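Vicente Bravo on plates, racks and the drawer he got rid of

Vicente Bravo has been in charge of the tea kitchen at Skemwood for four years. It serves three floors of offices, and on a full day 60 people come through it. In September he threw out the deep drawer where the plates used to be stacked and put everything out on the counter and on a side table. We talked to him over coffee at the end of a lunch hour.

The drawer was the start of it, he says. "You had to lift six plates to get to the one you wanted. People took the top one, always, and the ones at the bottom never got used. Then somebody would go out and buy more plates."

Before he cleared the kitchen he went through every cupboard and wrote down what was in it. The list came to 400 items, counting cutlery. He kept 100. The rest went to Nasenel, a secondhand store two streets away.

He has nothing against china, but he switched to plastic for the everyday plates. "They're light and they don't chip. You lose the nice feel of a real plate. I can live with that." The colors were an accident. The store had mixed sets, so he bought mixed sets, and now people have favorites. Koen Michiels from the second floor will wait for a yellow one.

Bravo likes a rack with upright dowels. Plates stand on edge, air gets between them, and you can pull one out without touching its neighbor. He tried a wire rack first, from Warraich, and gave it up after a month. "The feet left marks on the table. Wood is quieter, too. You put a plate in and it doesn't ring."

Wood needs some care. He wipes the base every evening and stands the rack on its end overnight. Twice a year he sands the dowels lightly and oils them.
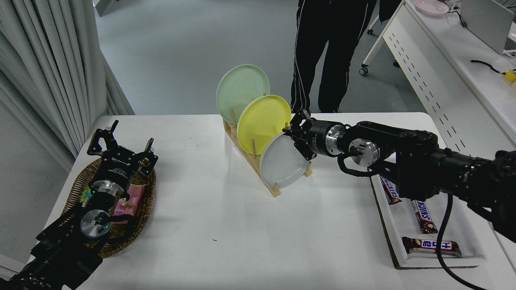
Plates in a wooden rack, with chocolate bars on a tray and more snacks in a wicker basket.

Snacks get the same treatment as plates: out in the open, where people can see what is left. Chocolate bars go on a flat tray and anything in a soft packet goes in a basket. "A packet slides around on a tray. In a basket it stays put." He doesn't sort them any further than that. When both were in a cupboard, he found things months past their date at the back.

The whole change cost $700, and most of that was the side table. He asked for less and was given more, so he bought a second rack, still in its box.

What would he do differently? He thinks for a while. "Mugs. I left the mugs where they were, up on the high shelf, and I shouldn't have. Koen is tall, he's fine. Everybody else asks Koen."

The mugs are coming down next month, once he has found hooks that will hold them.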